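Learning to Love the Projector Again

February 2020

I have a confession to make. For the last few years, whenever a client asked me about projection for a meeting room, I talked them out of it. Flat panels were getting bigger and cheaper, the pictures were brighter, and I was tired of climbing ladders to change lamps. So when a small conference venue in Nidport called me last fall and said they wanted projectors in all six of their rooms, I very nearly talked them out of it too. I'm glad I didn't!

The venue is called Kalonstead, and it's an old grain exchange that somebody cut up into meeting rooms in the eighties. Nice bones, terrible wiring. The ceilings in the two big rooms are so high you could fly a kite in there, and the four small rooms have windows running down one whole side. They'd been limping along with a mix of wheeled TV carts and one ancient projector that took so long to warm up that presenters had learned to switch it on before they got their coffee.

My first visit was all tape measure and no fun. The back row in the bigger room sits 50 feet from the front wall, and the people booking that room show spreadsheets. Lots of them. If you've ever sat at the back of a room while someone says "as you can see in column F," you know the problem. We worked out that they'd need an image 183 inches across the diagonal before the back row could read anything without squinting, and at that size a single flat panel was out of their reach. I priced a video wall for them as well, just to be fair. The owner looked at the total, laughed out loud and asked me about projectors again.

So, laser. I'd used laser projectors in a church and a couple of lecture halls, but never in a place that changes hands three times a day like this one. The thing I like best is very dull: no lamps. You switch it on and there's a picture, you switch it off and you can walk away. The color holds up well too, although I'll admit the fan in the first unit we tried was louder than I wanted in a room where people speak without a microphone. We swapped it for a quieter model that's a little less bright and hung a better screen to make up the difference.

Screens are where I think most people go wrong, by the way. They spend the whole budget on the box in the ceiling and then point it at a painted wall. For the small rooms with all those windows we used Skirkmont gray screens, which throw away a lot of the light coming in from the side and keep most of what comes from the front. Side by side with a plain white screen at noon, the difference was silly. The white one looked like it had been through the wash too many times. The gray one looked like a picture. (It does cost more, and if your room has decent blinds and people who will bother to close them, save your money.)

Mounting was the part I'd been dreading. The ceiling in the big room is plaster over something I can only describe as history, and the nearest solid beam was nowhere near where the lens math wanted us to be. We ended up with a long drop pole from Østergaard, braced in two directions, and I spent an entire afternoon making it stop wobbling every time a truck went by. 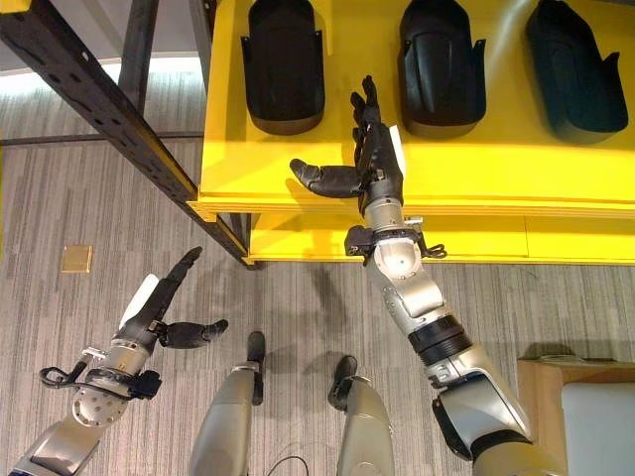 My advice to anyone planning a ceiling mount is to find the beam first and choose the lens second. I did it the other way round and paid for it with a second lens. Most of the better projectors will take a few different ones, and a zoom with plenty of lens shift will forgive you a lot – but every bit of shift you use to fix a bad mounting spot is a bit you don't have when the screen turns out to be hung slightly off center. Ask me how I know.

Cables next. The run from the lectern to the projector came to 60 feet once we'd gone up the wall and around the beams, and that's farther than I trust a plain HDMI cable to go. We put in extenders over network cable and pulled a spare at the same time. Always pull the spare! Cable is cheap and plaster dust is forever.

For controls we kept it as plain as we could. Each room has a wall plate with on, off, two inputs and a volume knob. The owner had been shown a touch panel system by somebody else, very pretty, with a floor plan and little sliders for everything, and I had to be the grump who asked who was going to explain it to a visiting speaker at ten to nine. They went with buttons. One of the buttons is already labeled wrong, which is my fault, and I'm going back in March to fix it.

I'm taking a light meter with me on that trip, too. The sun will be higher by then and I want to see what it does to the small room on the corner, the one with windows on two sides. If the gray screen can't handle it, they may be buying blinds after all.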